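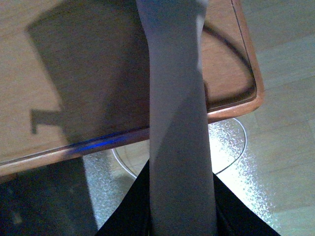
I have been thinking about table corners for most of September, and I am happy to report that I'm not bored yet! It started because I wanted a new work table for the back room, and I had a list of very sensible requirements (height, depth, whether it would go up the stairs) and then I sat down at one with a rounded corner and threw the list out. Look at how the front edge comes along and just eases itself into the side, with that orange-brown band following the whole way and catching the light on its rim. The top is a pale beige-tan wood with a very fine grain, and on its own it might be a bit sleepy. With the band it wakes right up. I love it. I keep running my thumb around it when I should be working.

My old table was a Zedgate, bought secondhand, and it had corners you could have opened a can with. I had a permanent bruise on one hip from going past it with a laundry basket. I tried the stick-on foam bumpers, which look terrible and collect cat hair, and then I tried moving the table six inches to the left, which meant the closet door only opened most of the way. So the bruise stayed, and moved to the other hip.

Anyway, edges. If you have never paid attention to the edge of a table you are in for a treat, because once you start looking you can't go anywhere without checking. Coffee shops, the library, the dentist's front desk. Some are square with a thin strip stuck on, and the strip is nearly always lifting somewhere near the corner where people pick at it (I am people). Some have the edge rounded over in the same wood as the top, so your forearm sort of slides off. And then there is my favorite kind, where the edging stands a hair higher than the surface, so you get a tiny lip all the way around. Pens stop at it! I can't tell you how many pens I chased across the floor with the old table.

The lip does have a downside and I want to be fair about it. Crumbs. You can't just sweep them off into your hand the way you can with a flat edge, they pile up against the band and sit there. I use a dry paintbrush, a soft two-inch one from the paint drawer, and go along the seam with it before I wipe. It takes less than a minute and I find it very soothing, like dusting a model railroad.

For the actual wiping I've gone through a few things. I used Cozma spray on the last table and liked it fine, but it left the surface a little squeaky, and on a pale top you can see every place you stopped and started. Now it's a barely damp cloth followed by a dry one, and 3 drops of dish soap in the bowl if there has been coffee. Go with the grain. I know everybody says that, and I ignored it for years, and they were right. The edging wants its own wipe with the dry cloth at the end, all the way around, because it's glossy and shows fingerprints the way the rest of the top doesn't.

Then there are the marks. Pale wood keeps a diary. There's a small dark L-shaped mark on the tabletop, a short stroke down and a short stroke across, and I've gotten oddly fond of it. A friend asked if I was going to sand it out and I was honestly shocked at the suggestion. I line my notebook up with it in the mornings. If I got another table tomorrow with a perfectly clean top I'd probably miss it and put my notebook down crooked.

Cables are the part I'm still working on. I have one thin black one that curves across the right side of the top, and it bugs me a little and pleases me a little. On that pale wood it looks like somebody drew a line with a marker. I bought a Drurketti cable clip set (you get a bag of 100, which is enough for me, my neighbors and all our descendants) and used exactly 2 of them on the lamp before I decided the back edge looked like it had buttons. Off they came. A friend swears by the Fuvthorpe tray that screws on underneath, but I'm not putting screws into this table, not yet, I only just got it. So for now the cable goes where it likes, and I move it when I need the space.

The other thing I didn't plan for is the light. The old table was dark and basically swallowed it, and I never gave the matter any thought. A pale top shows you every shadow going. Mugs get one, my arm gets one, a stack of library books gets a great big slanting one. The first week I kept wiping at things that were only shade! I've gotten used to it now and I like it quite a lot, especially at four in the afternoon, when the glossy edge lights up and I lose ten minutes admiring it.

I did try the table in 3 different spots before it settled. Under the window was pretty but I squinted all morning. Against the long wall was practical and made me feel like I was taking a test. Where it is now, the rounded corner points out into the room, right where I walk past with the laundry, and I have bumped it plenty of times with no bruise to show for it.

Next job is the chair, which squeaks and is too low by the thickness of one cushion. I have two cushions to try and strong feelings about both of them. If you have a good way to quiet a wooden chair without taking the whole thing apart, please leave me a comment, I will try anything once. And go look at the edge of your table!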